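Sustis: two small arms that stamp paper

What's in this folder

Hi! Sustis is my two-arm bench build and the pile of recordings that goes with it. I put it together in the shared workshop in Rilivbridge over a very long winter, and this release (February 16, 2023) is the first one I'm not embarrassed to let other people download. It covers one job only: pick up a stamp, ink it, press it onto a sheet of paper, put the stamp back. I picked stamping because it looks dead easy and then makes you cry over wrist angles.

There are 154 episodes in the main set and 6 more in a folder called odd_ones, which I kept because they make me laugh. Please don't train on those unless you want a robot that inks the table.

The setup

Two arms, one on each side, parallel grippers with tapered black tips, and a white table with rounded corners. I hung a pale backdrop behind it so the color of the workshop wall would stop sneaking into everything (it's a very loud green). The backdrop has creases. I ironed it once and the creases came back by lunch, so they're part of the data now.

The stuff on the table is the same kind of thing every time: a round ink pad with orange-red ink, a plain sheet of paper, and a stamp with a clear round knob that lives on a red tray. I move them around between episodes, mostly by a few inches, and I turn the tray a little too.
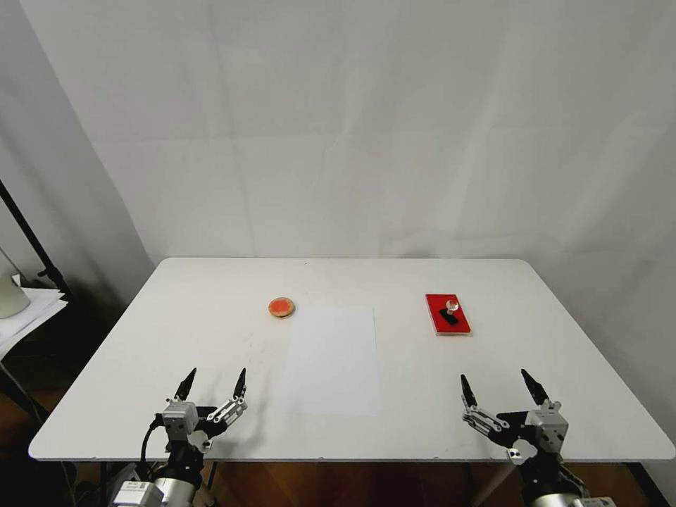
Table layout with both grippers open: ink pad and paper to the left, stamp on its red tray to the right.

The knob was the hard part, by the way. It's round, it's see-through, and my first gripper tips slid right off it. Myung-ja Ji, who has the bench next to mine, told me to quit squeezing harder and come in lower, and she was right. If you build your own version, start with the low grasp and save yourself a week! My old tip drawings are still in parts/tips_v1 in case you'd like to suffer along with me.

How I recorded it

I drove both arms by hand with a pair of leader arms. Janelle Dimaculangan drove the second half of the episodes, and you can tell us apart pretty quickly: she's smooth, I wiggle. The driver field says JD or ME.

Each episode folder has the video, the joint positions for both arms, the gripper openings, and a one-line note. The notes are typed by whoever was driving, so expect typos and one recipe.

Known problems

Left gripper opening reads a hair too wide in episodes 1 to 40. Fixed after that, never corrected in the files.

Some prints are faint on one edge. I still marked those as done if you could read them.

The lighting shifts a bit, depending on who had the big lamp.

Using it

Take it, change it, share it, just keep this file with it. If you find a broken episode, open an issue with the folder number and I'll get to it after work. The next batch is planned for June, with a square pad and a second stamp.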